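In Praise of the Old Brown Towel

Every house has one, and if yours doesn't I feel a bit sorry for you. I mean the towel that nobody puts out for guests. Ours is a sort of biscuit colour, darker in some places than others, and I would save it from a fire before I saved the good ones.

I have been thinking about towels a great deal since October, when I emptied the airing cupboard in the flat on Illow Road and made a heap of everything on the bed. It was quite a heap! There were bath sheets I had forgotten buying, a set of flannels still tied up with ribbon, two beach towels with the same parrot on them (I have never owned a parrot, or much liked them), and right at the back, wedged behind the tank, the brown one. I was so pleased to see it that I stopped tidying and had a cup of tea.

My argument is a simple one. We look after the wrong towels. We fold the thick, matching, hotel sort into thirds and stack them with the smooth edge facing out, and we leave the hard-working ones screwed up in a bucket under the sink. Then we wonder why the good ones feel like cardboard when somebody finally uses them, and why the bucket smells. I think the old towel should be folded as carefully as the new one. More carefully, if anything. It gets picked up ten times as often.

I learnt to fold from Sze-wing Yau, who ran the linen room at a guest house called Flornholm where I worked for two summers in my twenties. I came in thinking I could fold a towel. Everybody thinks that. She watched me do one, said nothing at all, shook it out and handed it back. So I did it again, and she shook it out again, and on it went until I had worked out for myself that I was starting in the wrong place. I was grabbing whatever bit came to hand and trying to bully the rest into line. What she wanted was for me to find a corner first. One corner, then along the hem to the next, and let the weight of the cloth do the straightening.

It is such a lovely thing when it goes right! You have a lump in front of you, a hill with a tail hanging off it, no idea which side is up, and then you get hold of two corners and lift and the whole thing drops open like a curtain. I must have done it thousands of times and I still get a small jolt of pleasure from it. There were 74 bath towels in the linen room at Flornholm on a full changeover and I can remember being disappointed when we got to the last one.

People tell me this is drudgery, and I do understand. If you have three children and a machine that never stops, a basket of washing is no treat, and I'm not going to tell anybody to find joy in it at eleven at night. My sister Corkum (it's her married name, but the whole family calls her that now) has never folded a towel in her life. She rolls them, or more truthfully she drops them in a crate, and her bathroom is perfectly pleasant. We have argued about this at two Christmases. Her case is that a towel is only waiting to be wet again, so why bother. I've never had a good answer, except that by the same reasoning you would never make a bed, and she doesn't do that either.

Where I do part company with a lot of the folding advice going about at present is over the finish. There is far too much fuss made of how the pile looks. I have seen instructions with nine steps in them for a hand towel. A cloth doesn't want nine steps. Half, half again, and then in half or in thirds depending on your shelf. If the edges are out by a finger's width it will dry you just the same. An old towel will never go square in any case, as the hems have shrunk and the middle hasn't, and you end up with a slight belly on it whichever way you turn it. I like the belly. I'd know our brown towel in the dark by it.

The surface matters a good deal more than the method, and hardly anyone mentions it. Don't fold on a shiny worktop, where everything slides. Don't fold on a bed either, if you can help it, because you're stooping and the mattress gives and you can't get a firm crease. What you want is a table with a cloth on it. Mrs Cheung downstairs does hers on an old card table with the felt still on, and it's the best folding surface I have ever used: the towel grips a little, it stays where you put it, and you can smooth from the middle out with the flat of your hand. I was so taken with it that I bought a bit of green cloth from the market to put over our own table. I paid far more than I meant to and I don't regret a penny.

Colour helps as well. A pale towel on a pale table is a misery, you can't see where the edge is. Put a tan towel on dark green and every corner shows up beautifully.

As for what to keep, I would say keep fewer and use them harder. I took two bags to the animal shelter after the great emptying (they are always glad of them, do ring first) and I haven't missed a single one, parrots included. The ribboned flannels have been untied. The good towels are out on the rail being used by ordinary us, and they've gone softer already, and the biscuit-coloured one has moved up to the middle shelf at hand height, where it should have been all along. It has mopped up a burst hot water bottle, dried a neighbour's very muddy spaniel and been sat on at two firework displays. Then it goes in the wash, and comes out in a twist, and I get to look for the corners again. 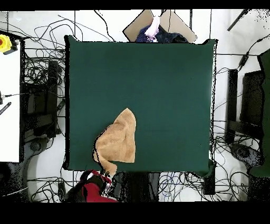 A tan towel on green cloth, still to be folded.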